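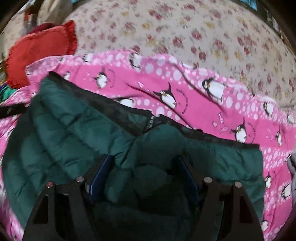

图1 摊在床上的深绿色蓬松外套

情侣之间该不该互看手机：对Pevari论坛留言与访谈的小型调查
社会学入门课程 期末项目报告

一、选题的由来

我们小组最早想做的题目其实大得多，叫“当代青年的信任危机”，交上去以后老师在旁边画了一个很大的问号，写了一句“你们打算怎么问”。我们回去想了好几个晚上，越想越觉得老师问得对，信任这么大的一个词，拿着它去敲别人的门，人家除了说“信任很重要”还能说什么呢？后来吃夜宵的时候，组里有人讲起宿舍里正在闹的一件事：一对情侣为了一条半夜十一点多的消息吵了整整一个星期，消息内容据说只是问作业。大家七嘴八舌地争起来，有人觉得看一眼怎么了，有人觉得看一眼就已经完了，饭都凉了还没争出个结果。题目就这么定下来了。

我们想弄清楚的问题有两个。第一，谈恋爱的人怎么看待“查手机”，他们觉得什么情况下可以看，什么情况下不行。第二，发现了对方有所隐瞒以后，人们在讲述这件事时，到底在气什么。

二、材料和做法

材料来自两个地方。一部分是Pevari论坛情感版三月份的一个长帖，楼主问的就是“他主动把密码告诉我了，我该不该看”，我们把下面的留言全部抄录下来，去掉重复和广告，剩下959条。另一部分是访谈，一共15位同学接受了我们的采访，都正在恋爱或者谈过恋爱，地点大多在Kernik楼一层的自习区，靠窗那几张桌子，傍晚以后人少，说话也方便些。

留言的整理用的是Workneh，一个给文本贴标签的小软件，学校机房里有装。说起来有点不好意思，第一轮标签我们贴得乱七八糟，“生气”和“失望”在两个人手里完全是两回事，同一条留言，一个人标了愤怒，另一个人标了伤心。我们只好停下来重新写了一份编码说明，把拿不准的句子都列进去，逐条商量，再从头来过。这一来一回耽误了不少时间，不过后面的工作顺了很多，也算是值得的。

访谈没有录音，采用现场笔记，当天晚上整理。受访者的姓名、院系和恋爱对象的情况一律不写进报告，个别细节做了改动，改动的地方请受访者本人看过。

三、留言里的几种态度

读留言是整个项目里最热闹的部分。说得最响亮的一类，是“没有鬼就不怕看”。这类留言往往很短，口气很硬，后面常常跟着一长串赞同。持这种看法的人把手机当成一种证明，愿意交出来的人就是清白的。可是我们顺着往下读，发现同一个人在后面的楼层里常常会松口，比如有人先说必须看，过了一会儿又补充说，要是对方真的翻自己的聊天记录，自己也会很不舒服，毕竟里面有和闺蜜说的悄悄话（还有抱怨对方妈妈的！）。

另一类说法强调边界。他们认为恋爱是两个人的事，但手机里装着很多第三个人的心事，朋友失恋了来诉苦，家里人生病了来商量，这些都没有同意给别人看。我们很喜欢这个角度，开题的时候完全没想到，后来专门为它加了一个标签。

还有一些人不太谈对错，他们讲自己的经历，写得很长。有一条留言将近占了满屏，从高中写到工作，写自己怎样从每天都要看，到后来连密码都忘了，中间没有发生什么大事，就是慢慢地不那么怕了。我们几个人读完都安静了一会儿。

四、访谈中的发现

访谈和留言的气氛很不一样。面对面坐着，几乎没有人一上来就表态，大家都要先绕一圈，讲讲怎么认识的，讲讲寒假异地有多难熬，然后才慢慢说到手机。也有同学坐下先声明自己“从来不查”，聊到后半段又想起来，屏幕亮的时候自己还是会瞄一下的。我们觉得这并不算撒谎，在很多人心里，“查”和“瞄”就是两个词。

关于第二个问题，受访者的回答比我们预想的集中。真正发现过隐瞒的几位同学，讲到消息内容时往往很平淡，讲到对方当时怎么回答时，情绪一下子就上来了。“我问了，他说没谁”，类似的句子出现过好几次。她们在意的似乎是那一刻被当面糊弄的感觉，消息本身反倒可以解释，可以原谅。男生的讲法稍有不同，更多提到丢脸，尤其是朋友都知道了只有自己不知道的时候。当然，我们的受访者人数很少，不敢说这就是男女之间的差别，只是把听到的如实写下来。
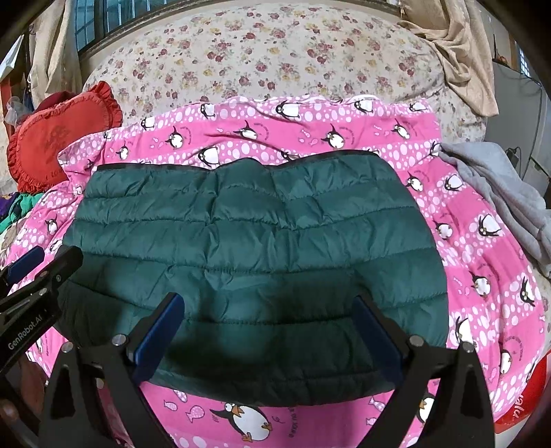 有人读过初稿以后给我们回信说，你们把“看手机”写得太像一次性的事件了，在我这里它更像天气，复习周特别想看，放假天天见面就根本想不起来，所以问我支不支持，我真的答不上来，要看是哪个月。

这封信让我们重新翻了一遍笔记。果然，好几位同学提到想看手机的时候，前面都跟着一段忙碌、生病或者见不上面的日子。我们当初提纲里没有设计时间方面的问题，只能从零散的话里去拼，这是一个遗憾。

五、与课堂阅读材料的对照

课上讨论过一篇关于Brurnidine镇婚恋习俗的阅读材料，里面写到当地订了婚的年轻人会把信件交给双方长辈过目。刚读的时候大家都笑，觉得太老派了。做完项目回头再看，倒觉得两者有相通的地方，都是拿私人的文字去换别人的放心。区别在于过去有长辈在中间做见证，大家多少知道规矩是什么，现在规矩要靠两个人自己谈，而很多情侣恰恰从来没有谈过，直到第一次吵架才发现彼此想的完全不一样。

六、不足之处

论坛留言的作者年龄、性别都无从核实，爱留言的人也未必能代表沉默的大多数。访谈对象多是朋友介绍来的，彼此的圈子比较接近。另外课程规定正文不得超过4,000字，编码说明和部分摘录只好放进附录，有些很有意思的故事也舍掉了，删的时候真是心疼。

如果以后还有机会继续做，我们想请几对情侣分开接受访谈，再把两边的讲法放在一起比较，提纲里也会加上时间的问题，比如最近一次想看是什么时候，那几天在忙什么。

七、致谢

谢谢所有愿意坐下来和我们聊天的同学，有几位聊到自习区关灯才走，还反过来安慰我们不要为作业着急。也谢谢老师当初画的那个问号。编码说明的最终版本见附录2，欢迎下一届做类似题目的同学拿去修改使用。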